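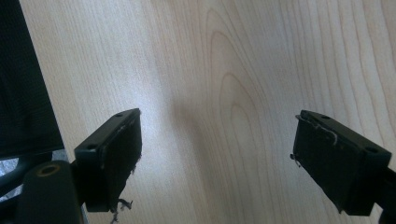 *Pale wood, straight lines on one side and a big arched figure on the other. If you want to run your hand over it, keep reading.*

**Warholm is looking for a bench hand (part-time to start, could grow)**

Hi! I'm Uldis Paju and I run Warholm, a small shop that makes and refinishes tabletops, desks and shelving. We're in the old seed store on the Grornmont road, the long building with the green double doors, and we've been in it since June of last year. Before that I was in my own garage, and before that I was in somebody else's, so you can imagine how I feel about having a proper loading door.

I need another pair of hands. The orders have gotten ahead of me and I've been sanding until nine at night, which my family has opinions about.

## What the work is

Mostly surfaces. People bring us a dining table that has had twenty years of homework and hot pans on it, or they order a desk and want it to look calm and pale and not at all like a pub. We do a lot of light-colored tops. Some are solid boards, some are veneer over a panel, and I'd like you to get comfortable with both because they behave so differently under a sander (a solid board will forgive you, a veneer will not).

A normal day would have you doing things like this:

- checking pieces in at the door and writing up the card for each one
- cleaning off old wax and polish
- hand sanding, with the grain, for longer than you'd think
- laying out veneer sheets and helping me decide which way up they go
- wiping on finish, checking it in low light, and doing it over when it's streaky
- wrapping finished tops in blankets and loading the van
- sweeping up, which we all do, me included

The layout part is my favorite and I hope it'll be yours. When you get a sheet with those tall nested arches in it (cathedral grain, if you haven't run into the term) you have to choose where they land. Smack in the center of a desk they can look like a bullseye. Off to one side, with plain straight grain next to them, they look like the wood just grew that way and you happened to find it. I can spend half an hour sliding a sheet back and forth over a panel, and I'd love someone to argue with me while I do it.

You'd also be delivering now and then. Last month it was a run of library shelves out to Jaltden, 224 of them, and I don't wish that on anybody's knees, but the librarians gave us lunch and it was a really nice day out.

## Who I'm hoping for

You don't need to have worked with wood. If you have, great, tell me about it. But I've taught people who came from bakeries and from a bike repair place and they did fine, since they already knew how to pay attention to what was under their fingers.

I do need you to be okay with slow, repetitive stuff. There are mornings when you'll sand one board and then sand the next board. We have a radio, and the person sanding picks the station. You should also be able to help lift a full-size tabletop with one other person, and be on your feet for most of a shift. If something about that would be hard for you but you like the sound of the rest, write to me anyway and we'll talk about how to split things up.

Good eyesight helps, or good glasses (mine are excellent and live on a string). A lot of the job is tilting your head until the light from the window catches the finish and shows you what's wrong with it. One patch will go bright and washed out and the rest goes warm, and then you move over two steps and it all changes. You learn to keep walking around the piece.

A driver's license would be handy for the van. It's a stick shift. I can teach that too, but please, not on the Grornmont hill.

## Hours and pay

Fourteen hours a week to begin with, split over two days, and we'll pick the days together. If it suits us both I'd like to get you up to full time by next summer. The starting pay is $1,365 a month, paid on the last working day. I know that's an odd-looking number. It's what I came to when I sat down with the accounts and worked out what I could promise every single month, including the slow ones.

The first month is a trial for both sides. I pay it at the full rate, and if you hate the smell of the finish (it's an oil, it smells like nuts, most people like it) you can just say so and we'll shake hands.

You'll get a mask, ear protection, gloves, an apron and a set of sanding blocks that are yours to keep. Bring your own shoes, closed toe, something you don't mind getting oil on. There's a kettle, a fridge and a decent microwave. Parking is around the back, and the Delorme bus stops at the end of the lane, though it isn't frequent, so check the times before you commit to early starts.

## How to apply

Please don't send me a formal cover letter, I never know what to do with them. Write me a note, a page at the very most, and tell me:

1. what you've been doing lately, paid or not
2. something you've made, fixed or tried to fix
3. which days you could work, and when you could start

If you have a picture of the thing you made, stick it in. I don't mind if it's wonky. The first table I ever built was so wonky that we had to keep a folded beer mat under two of its legs, and it's still in my sister's kitchen.

You can drop the note through the door at 1151 Grornmont Road, or hand it to whoever's in the shop. Phone works as well, but I can't hear it over the sander, so leave a message and speak up. I'll get back to everyone, even if it takes me a week or so.

After that I'll ask a few people to come by for a couple of hours, paid. We'll sand a test piece, I'll show you how I lay out a sheet, and you can ask me anything you like about the place. Bring a sandwich if you're coming over lunchtime, or we can walk down to the bakery, where they do a cheese roll I'd recommend to anyone.

I'd like to have someone started before the holiday orders come in, so sooner is better, but I'd rather wait for the right person than rush it. If this is still up, the job's still open.

Thanks for reading all this!

Uldis
Warholm
9 September 2026

P.S. A couple of people have asked if dogs can come to work. Sorry, no, there's too much dust for them.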